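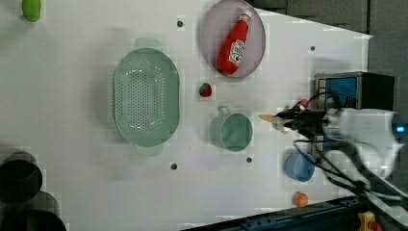
Visit report: Skivow demonstration day at Zukwood
30/01/2026

We went to Zukwood to look at Skivow, the tabletop arm package that Flusura sells to colleges and small workshops. Our department has money for one teaching cell this year and Skivow is on the shortlist. The supplier had offered a video call in December, but we asked to see it in person.

The demonstration room is on the ground floor, past reception and the stores. Flusura had several benches running. We spent most of our time at the kitchen bench, where the arm handles play food and kitchen items on a white table. Visitors were allowed to stand close and ask for things to be tried.

The package on offer comprises the arm, a two-finger gripper, the software licence and two days of training on site. The table is extra. The quoted lead time is four weeks. Installation is done by Furtună, a separate firm, which also holds the spare parts. We would want that arrangement set out in writing before ordering.

Our main interest was how the gripper copes with different shapes. A course that only moves cubes gets dull quickly, and our students will be asked to plan a grasp for each item themselves. 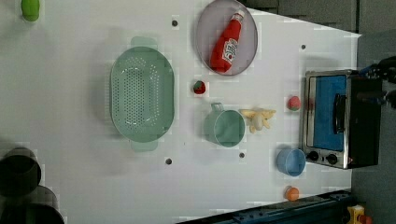 The kitchen set suits that well. A toy strawberry and a ketchup bottle ask for quite different approaches, and the colander is wide enough that you have to decide which part of it to go for. There is also a small toaster oven with a bar handle on its door, which would make a sensible second-term exercise. The objects are sold as an add-on at £367. That seemed high to us, and the sales engineer agreed we could buy our own.

Points to raise with Flusura:

Cables. They hang off the arm and take up part of the table. We asked about a tidier routing kit and were told one is planned, with no date given.

Software. The teaching screens are clear and the text is large enough to read from the second row. Saving a sequence took more steps than it should.

Licences. The basic price covers four users at once. Our groups are bigger than that, so we need a figure for a full class.

Noise. We could talk at normal volume next to the bench.

We left with a written quotation and the loan terms. Flusura will lend a unit for roughly two weeks if we pay carriage both ways. I suggest we take the loan and run one group on it before deciding. The bench in the east lab is free and has enough sockets.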